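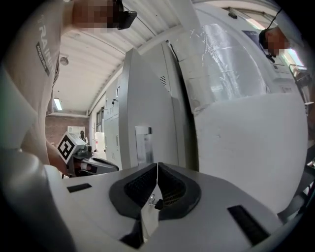

Inside the ground-floor workroom at Coscombe, with the brick wall and cabinets in the background.

The ground-floor workroom at Coscombe is back in full use after a storage and wiring refit that ran through March. The work was carried out in stages so that half the floor stayed open to users at any given time.

The reddish-brown brick has been kept. An early plan called for covering it with insulated board, but a moisture survey found the masonry sound and the board was dropped from the contract. The brick was brushed down, loose mortar was raked out to a depth of 15 mm, and the joints were filled with a lime mix. No sealer was applied.

Most of the spending went on the cabinets. The row was supplied by Kuvard and fixed to a leveled rail, which takes up the slope in the old floor. Each unit is rated for a load of 100 kg when the weight is spread evenly over the shelves. Hinges and catches are standard parts and can be replaced with a screwdriver. Users are asked to put heavy items on the lowest shelf and to leave the tops clear, as the rail is not designed for weight placed above the carcass.

Electrical work was done by Lacson. The room now has separate circuits for the benches and the lights, and bench outlets are limited to 2000 watts per circuit. Heaters and kettles may not be plugged in at the benches. Small appliances can be kept at floor level beside the cabinets, provided that cords are not run across the walkway and the vents are not blocked.

Walkway width was the main point raised during the planning stage. Under the old layout, shelving stood out from the wall on both sides and two people carrying boxes could not pass. The new layout keeps all fixed storage against the walls – movable tables are allowed in the middle, but they have to be pushed back at the end of each session. Floor tape marks the limit.

Two items are still open. The door closer is on back order from Doltau, and a temporary spring is fitted until it arrives. Ceiling panels to reduce echo have been priced but not ordered. Sound readings taken before the refit will be repeated once the room has been in normal use for a few weeks, and the order depends on the result.

Opening hours are unchanged. Groups that stored materials in the old shelving can collect them from the upstairs landing until the end of April. Anything left after that will be moved into shared stock. Cabinet keys are issued at the front desk against a signature, one per group, and lost keys are charged at cost.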